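Fiction
The Trial Month
By Boris Atanasov
October
4 min read

The contract from Clorkar ran to 18 pages, and Georgiev read all of them at the counter with his coat on. Thirty days in the home. A refund if the service did not suit. The customer was to keep a diary and be fair in it.

He did not want a kitchen robot. His daughter had put down the deposit, 500, and told him over the phone when it was already done. His wife had been gone since spring and he ate mostly standing up.

"It does dishes," his daughter said. "Just let it do the dishes."

The Nultex came with a technician, a young man in a cream shirt who stayed on the far side of the island and said very little. Georgiev had left a green fruit in the sink that morning. He thought of moving it, then decided he was paying for this.

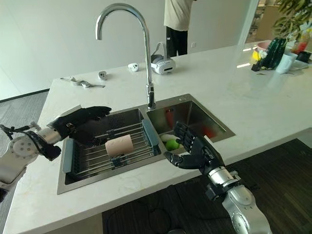 The Diary

He wrote in pencil, in the notebook he used for the car.

"First day. Two hands, five fingers each. Black. It is slow. It held one hand over the paper roll for a long time. I asked the technician if it was thinking and he said it was checking. I went and read the mail."

"Second day. Quieter than the refrigerator. I had expected to hear more."

The diary had a space for a score out of 100. He gave it 80, crossed that out, and left the space empty. He had once inspected elevators for a living and did not like to score a machine before he had looked at how it was put together. So he asked the technician whether he could see what the hand saw. The technician turned the tablet around and let him hold it.

Most of what he got was the wrist itself, a big gray housing with a round hole in it, and one thick finger coming down. Past the finger there was wire rack and a metal post. He looked for the seam on the finger and found it. It was a clean seam.

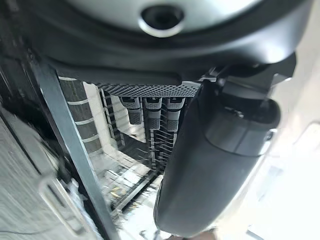 The Other Salesman

A man from Hunditz called in the second week. He had heard, he would not say how, that Georgiev was in a trial, and he offered a better one. Their unit was faster. Their unit had scored 92 in a test.

"What test?" Georgiev asked.

The man said he would send it over. Georgiev gave him the wrong address and went back to the kitchen to watch the plates.

He had taken to pulling up a chair for this. The machine held a plate by the rim, upright, the way his wife used to when she was looking for a spot she had missed. The other hand was open. He found that he was waiting for it to say something about the spot.

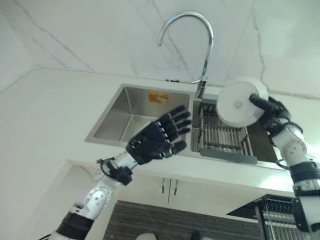 The plate, second week.

"Fourteenth day," he wrote. "It has a careful way of holding things. I ate sitting down."

His daughter called that night and asked how it was going. He said the contract was too long. She asked about the dishes. He said the dishes were fine, and then he talked for a while about the elbow joints, which had small holes in them, and what he thought the holes might be for. She let him go on.

On the last evening he asked for the tablet again. There was the gray carpet, and the white surface next to it with three thin rails, and the big finger across everything – the same finger, the same seam. He checked it from top to bottom as he would have checked a cable.
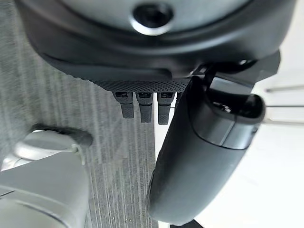
From the wrist, last evening.

The technician had the return form ready in case. Georgiev asked him if he had eaten. Then he took two plates down from the cupboard, and after a moment he sharpened the pencil and filled in the score.

We use cookies to remember your reading preferences. Accept | Manage settings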